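Home Kids Things Around You Why Is It Like That? Quiz Club

Why do lolly packets have zigzag edges?

Grab a lolly. A wrapped one. Look at the very top of the packet. See the little teeth, like a tiny saw? Those have a job.

First, the packet. It starts as one long roll of thin plastic film. A machine folds the film into a tube, drops a lolly in, then squashes the tube flat above and below. Hot metal jaws do the squashing. The plastic melts a teeny bit and sticks to itself. Sealed! No air, no ants.

Then snip. The blade that cuts the packets apart is zigzag, so the edge comes out zigzag too.

Why not straight? Try ripping a straight bit of plastic. Hard, right? It just streches. But every little V is a weak spot. Pull there and the rip gets a head start. So you can open it anywhere along the top, no scissors.

Not every wrapper works this way. Some are just twisted at both ends, and you pull to untwist. Chocolate bars often have crimped ends, which means pressed into little ridges.

Try it! Tip your lollies out on the bed, 10 is plenty, and sort them by there edges. Zigzag pile, twisty pile, crimped pile, not-sure pile. Colours don't matter for this one.

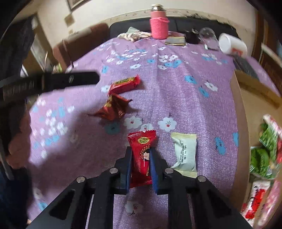

Lollies on a flowery bedspread. Look for zigzags on the red packet and the creamy white one.

Wrappers in the bin after, please. And ask a grown-up before you eat the pile.

Next up: why do biscuits have holes?

Dromwood Kids, 10/8/25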